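Folding a puffer jacket: what the robot people found, and what is worth stealing

Every few months a headline promises that a machine will soon do the laundry. I have been writing these household pages long enough to have seen a good many of them come and go, and I still fold my own pillowcases. But a reader sent me the write-up of the Falcombe folding study and asked whether there was anything in it for ordinary people with an ordinary pile of coats. I read it twice. There is a bit.

What they did

The Falcombe method is simple enough. People folded clothes at home using a hand-held gripper, two fingers with pads, in place of their own hands. The recordings were then used to train a robot arm to do the same job. They collected 3,000 folds in all, from T-shirts up to winter jackets, and the trained arm was then tested on garments it had not met before.

The claim is that home recordings teach a robot better than tidy ones made on a laboratory table, and I can believe it. My bed never looks like a laboratory table. There is a phone on it, or yesterday's jumper, and the blanket has a pattern that would confuse anyone. 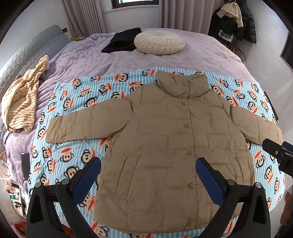
Start flat, face up, sleeves out

The best part of the study for our purposes is the starting position. Jackets laid face up and fastened down the front, with both sleeves stretched out to the sides, gave far fewer failed folds than jackets started any old how. Do the same at home:

Fasten every snap or the full zip first. An open front slides about as soon as you lift a side.

Pull the hem straight before you touch the sleeves.

Stand the collar up and leave it until last.

Smooth from the middle outwards with flat hands. Don't chase every wrinkle in a quilted coat, you will be there all afternoon.

Let the air out before the first fold

The write-up gives this one line, and it deserved a page. Padding traps air, and a padded jacket folded in a hurry will spring open again when you turn your back. The gripper folders were told to press down on the body before bringing a sleeve across. With your own two hands you can do it properly: lay both forearms across the chest and lean, then move down to the hem. Wait for the hiss to stop.

Fold along the quilting

Horizontal panels are ready-made fold lines. Bring the sleeves in across the body, one over the other, then fold up from the hem along a seam between two panels. The bulk sits better and you don't put a hard crease through the filling. I was doing this years before anybody wrote it up, and so was my mother.

What I don't believe

The summary says the arm learned to fold jackets. Look further down and you find that a fold was counted as good if the finished bundle fitted inside a marked square. Nothing was said about whether it would survive being picked up and put on a shelf, where my trouble always begins.

Then there is the time. The arm was allowed 12 minutes for a jacket. I can fold one, make tea and be halfway down the mug in that. The authors say speed will improve. Perhaps it will, but I'd like to see it before I clear a space in the bedroom.

I also couldn't find any test on wet or freshly tumbled clothes, or on anything with a drawstring. There is a comparison with an older method called Tronen, which does badly, but Tronen was built for towels, so I'm not sure what beating it proves. A fairer match would have been a teenager.

Is it worth trying the gripper yourself?

I did, after a fashion, with a pair of kitchen tongs. Padded fingers matter: bare metal tips skid off shiny nylon or pinch it, and I wouldn't risk a good coat. If you have stiff or sore hands, though, a pair of wide silicone-tipped tongs is a real help for drawing a far sleeve across a double bed without climbing on to it. Grip the cuff at the seam, where the cloth is thickest, and keep the tongs low.

Putting it away

Store padded coats loosely. Vacuum bags save room, but leave a down coat in one from April until the frosts and it may come out looking like a tea towel. A big cotton pillowcase does well. On a deep shelf, put the fold towards you so you can lift one coat out without dragging the rest.

If it comes out flat, tumble it for 20 minutes on low with 2 clean tennis balls, checking the care label first.

Readers have also asked about the Fontana and Didmont trials, which are on bed linen. I haven't read either one yet. If a machine has managed a fitted sheet I will say so on this page.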